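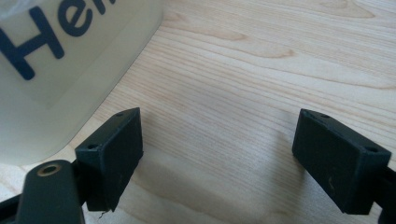 Keith Dawber thinks I should leave the maple top alone and put nothing on it except soap and water. I read your advice two times, Keith, and I respect it, but with children in the house I don't believe soap is enough for a table where we eat every day.

Posted by svetozar_k, 2019-05-03
Print this page | E-mail this thread

To repeat for those who did not see my first question: the table is from a small workshop in Amness, pale wood, matte, sold to us as maple. The seller said "oiled" but could not tell me which oil. It is now 7 months in our kitchen. Near the stove end the colour is becoming more yellow, and a glass of water leaves a ring which stays until evening. I would like to keep the pale colour. Is hardwax oil the right thing, or will it go orange?

radwa_ouali wrote:
Any oil will warm the colour a bit. I used Flurkum natural on a birch bench and it was darker after the first coat, then no more change. Buy the small tin and try it on the underside, where you can make mistakes.

kdawber wrote:
I still say leave it. A ring that goes away by itself is no damage. My mother's table had only soap for my whole childhood and it is fine. People sand and oil far too much, and each time you lose a little wood.

saskia_m wrote:
Keith, your mother's table was probably varnished underneath! Soap on bare maple goes grey, I have seen it in two rentals. Svetozár, if water makes a ring, the old oil is nearly gone. Sand lightly with fine paper, always along the grain, wipe off all the dust, then 2 thin coats. Thin means you rub it in and take away everything that stays on top.

kdawber wrote:
It was not varnished. I was there when it was bought.

saskia_m wrote:
All right, I take back the varnish. But not the grey.

svetozar_k wrote:
Thank you all. I asked at Mudley, and they have a white-tinted oil which should hold the yellow back. Has somebody tried it on maple? One tin costs more than I expected, so I prefer to ask before I pay.

abdel_saber wrote:
I have, last August. The colour is good, but stir it very well, the white goes to the bottom of the tin. I did not, and one end of my desk is lighter than the other. Wait 3 days before you put anything heavy on it.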